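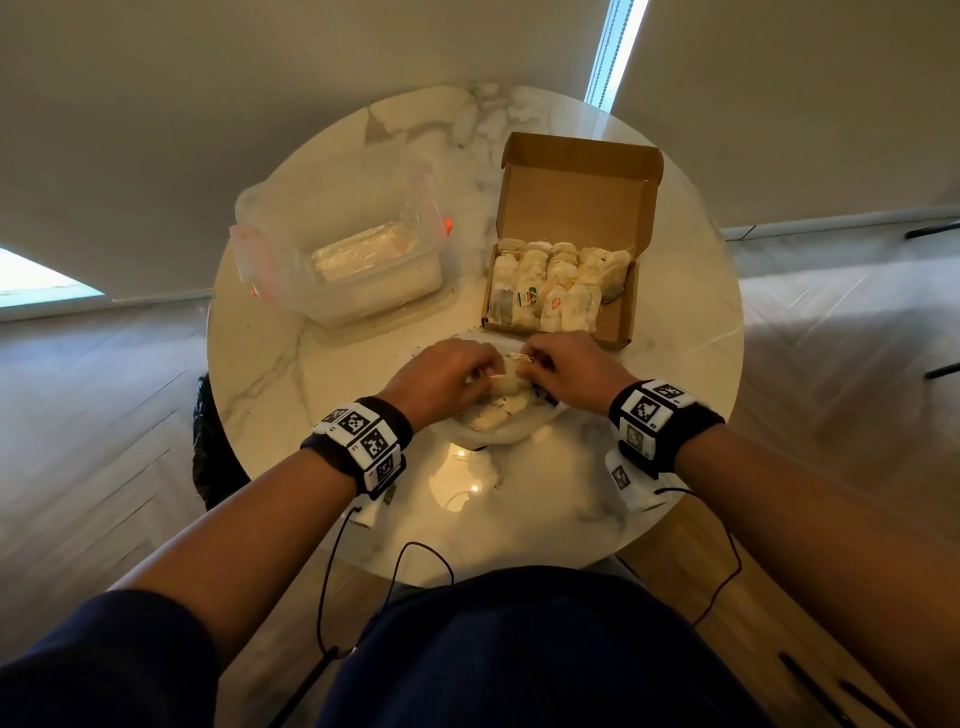 Seraina Gisler
6th October

Our paper on learning bag and packet handling from human hands is up. Short thread on what we did, what worked and what still doesn't.

The question: can you train a two-armed robot to take soft things out of bags and put them away using only recordings of people doing it? No teleoperation and no robot in the room while the data is collected.

We picked this task because soft packaging is where our older policies fell apart. A plastic bag has no fixed shape. The opening moves when you touch it. One hand usually has to hold the bag while the other pulls, and people swap those roles without noticing.

The recording setup is simple. A head camera looks down at the table. Each wrist wears a band with a block on it, and the block has square printed markers on several faces. If the camera can read a face, we can solve for the wrist pose in the camera's view.

Why several faces: people turn their wrists a lot when they open a bag. A single flat marker on the back of the wrist is gone as soon as the palm comes up. With a block, another face usually comes into view before the first one is lost.

The bands are wired. Lok-yiu Yuen looked after that side. The cables run back toward the wearer, and they need enough slack to reach across a table without tugging. Too much slack and they drag over the objects. We settled on a loop per arm and told people to stop and re-route if they felt a pull.

We recorded 3000 episodes in three homes, on the tables people already had. Unpacking a bag, filling a box, closing a container, that sort of thing. Sitting and standing both allowed. We gave a goal for each episode and no instructions on how to grasp.

Marcelino Bravo wrote the fitting code, which we call Flotness. It takes the marker detections, the band motion signal and the head camera motion, and produces one smooth path for each wrist. The code handles short gaps when no marker is readable. Long gaps get cut from training.

Fingers are a separate problem. The bands tell you nothing about them. We estimate finger pose from the video and reduce it to a single open/close value per hand, since our robot has parallel grippers. That throws away a lot, and it shows in the results below.

Glossy tables gave us trouble early on. Window light bounces off polished stone and can wash out the marker corners when the wrist is low. Hoi-yan Kao changed the corner detector to use a local threshold. Most of those episodes became usable after that, so we kept them in.

Training: the policy sees the head view and predicts the next stretch of motion for both wrists, plus the two open/close values. We mask the arms and bands out of the image in both human and robot data, so the model can't lean on what a forearm looks like.

Main result. On the robot, the policy finished 76 percent of trials with packets and bags it had not been trained on. A trial counts as finished only if the item leaves the bag and ends up standing in the box. Dropping it and picking it up again is allowed.

We compared against two baselines. One used the same videos with hand poses from vision alone, no bands. It did clearly worse, mostly in the moments when both hands meet at the bag opening and cover each other. The wrist tracking matters most right there.

The other baseline used the bands but trained each arm separately. It was fine at picking a packet up from a clear surface. It was poor at bags. The holding hand would let go too early, or both hands would pull the same way.

Three failure types cover nearly everything else. Thin plastic slips out of the gripper. The policy grabs the bag and the item together. Or it places the packet well but at a lean, and the next one knocks it over.

The first of those is where the single open/close value hurts. People pinch plastic with a small rolling motion of thumb and finger. We recorded the video of it and then discarded most of what made it work. Beatriz Brandão is testing softer fingertips, and we may need a better hand.

One thing I would do differently: calibrate more often. A band that shifts on the wrist during a session adds an offset that looks like real motion. We caught it by checking the pose at the start and end of each session. A check after every few episodes would have saved us a lot of cutting.

Another limit is that latches and lids are in the training data but not in the headline number. The policy can push a lid down. It rarely closes a latch. Details are in the appendix, along with results by object.

The recordings from the three homes will be released in November with the fitted wrist paths and the raw marker detections. Marker layouts and band drawings are included. We have removed audio.

Replies are open for questions about the setup. Marcelino will answer the ones about the fitting code.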